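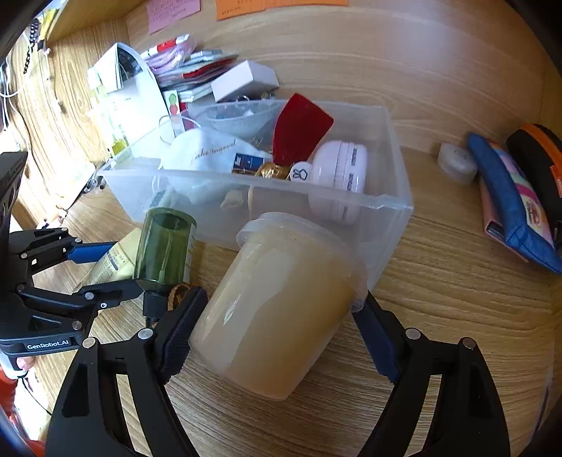
1/ Moving a home office without losing your mind, a thread

Did this move Sunday to Sunday, third one in six years. Still bad at it. Writing stuff down now before I forget it all again.

2/ Book the internet FIRST. Before the van, before boxes. I called Pistex the week of and the earliest slot was 8 days out. Eight days of working off my phone in the kitchen. My data bill is a horror story.

3/ Cables. Tape each one to the thing it goes with. Don't do the "one big cable bag". I did the big cable bag. Still missing the monitor one, bought a new one for 46 bucks, will find the old one tomorrow for sure

4/ Change of address takes longer then you think. Bank, insurance, tax people, the dentist. Steyn still mails my invoices to the place before last – I've emailed them twice.

5/ Small stuff goes last and comes out first. Pens, stamps, notes to self, the charger, the good scissors. One box, your name on it, rides up front with you. Mine went in the van under a couch.

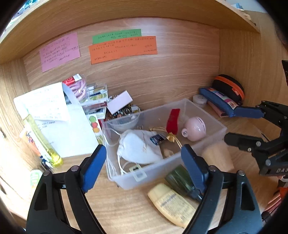 and then you're up at midnight cutting tape with a house key. Ask me how I know

6/ Measure the doorway. Not the room, the doorway. Jairo Muñoz and I stood on the stairs with a desk for most of an hour and he was very nice about it. Legs came off in the end. Bring the hex key in your pocket, not in a box.

7/ Tell clients early. I said I'd be slow for a week and every one of them was fine with it. Cindwood even pushed a deadline to October without me asking. Should of told them sooner instead of stressing.

8/ Set up the desk before the bedroom if you work monday. Chair, lamp, laptop, done. You can sleep on a mattress on the floor. You can't do a call from one (I tried, my back says no).

9/ Leave one day with nothing planned. I didn't. Spent it at the old place scrubbing an oven I used maybe twice.

10/ That's all I got, boxes to open. If anyone knows a decent mover who answers texts pls reply, the last ones didn't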